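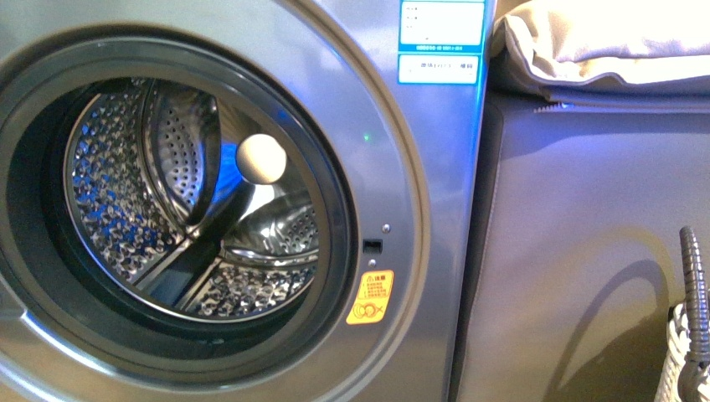 Sprechzettel Kaffeeabend, Teil Wasser

Guten Abend. Mikrofon prüfen, Wasserglas prüfen. (Letzteres bitte nicht trinken, das ist Probe B.)

Einstieg: Frau Lanz hat mich angekündigt mit »Waltraud Wieser erzählt uns etwas über Kaffee«. Ich erzähle etwas über Wasser. Wer wegen der Bohnen gekommen ist: Johanna Zaugg spricht nach der Pause, und sie hat Kekse.

Kurz warten, ob jemand geht.

Eine Tasse Filterkaffee besteht fast ganz aus Leitungswasser. Über den Rest reden wir seit Jahren mit großer Leidenschaft. Hochland, Waschung, Röstprofil, der Name des Esels. Und dann kommt das Ganze mit einer Flüssigkeit in Berührung, über die wir nur wissen, dass sie aus der Wand kommt.

Härte erklären, aber schnell. Calcium, Magnesium, Hydrogencarbonat. Das Hydrogencarbonat puffert die Säure. Viel davon: Der teure Kenianer schmeckt wie das, was es früher auf Elternabenden gab. Fast keins davon: spitz, sauer, man zieht die Schultern hoch. Nicht zu lange bei der Chemie bleiben. Beim letzten Mal habe ich eine Formel an die Tafel geschrieben und damit die hinterste Reihe verloren.

Jetzt Verkostung. 3 Kannen, alle mit derselben Bohne, dem Haslinger vom Juli, gleicher Mahlgrad, gleiche Menge. Nur das Wasser ist verschieden:

Probe A: Leitung, wie sie ist.
Probe B: Leitung durch den Tischfilter Plunitar.
Probe C: stilles Wasser Walard aus der Flasche.

Erst probieren lassen, dann auflösen. Leena Lappalainen schenkt ein. Bitte niemandem verraten, dass ich selbst beim Üben A und B verwechselt habe – zweimal.

Während die Leute schlürfen: Geschichte vom Trisero erzählen. Das war mein erster Vollautomat, er hatte eine Entkalkungsanzeige, und ich hielt sie für einen Vorschlag. Die Reparatur kostete 165 Euro. Der Techniker hat mir den Kalk in einem Tütchen mitgegeben. Ich habe das Tütchen dabei, bei Bedarf herumreichen. (Nicht neben den Zuckertütchen ablegen!)

Handzeichen: Wem schmeckt A am besten? Meistens melden sich ein paar, und zwar mit leicht schlechtem Gewissen. Muss nicht sein. Wer seit Jahren hartes Wasser trinkt, hat seinen Kaffee danach ausgesucht, ohne es zu merken. Dunkle Röstungen kommen damit gut zurecht. Helle eher nicht.

Falls Bernice Adjei wieder nach destilliertem Wasser fragt: Nein, pur schmeckt der Kaffee damit hohl und scharf zugleich. Man kann es aber mit Mineralien ansetzen. Das tun Menschen, die auch Grammwaagen mit in den Urlaub nehmen. Ich habe 2.

Praktischer Teil, bitte langsam sprechen:

Beim Wasserversorger nachsehen, die Härte steht auf der Website. Unsere liegt bei 13 Grad deutscher Härte. Filterkartuschen wechseln, wenn sie fällig sind, und nicht, wenn einem danach ist. Frisches Wasser nehmen, keins von gestern Abend aus dem Tank. Und entkalken. Siehe Tütchen.

Wenn noch Zeit ist: Tee. Dasselbe Wasser, noch empfindlicher. Der schillernde Film auf dem Schwarztee ist kein Spülmittel, auch wenn in meiner Familie deswegen schon Vorwürfe gefallen sind.

Dann Pause ansagen, Kannen stehen lassen, Kekse bei Johanna.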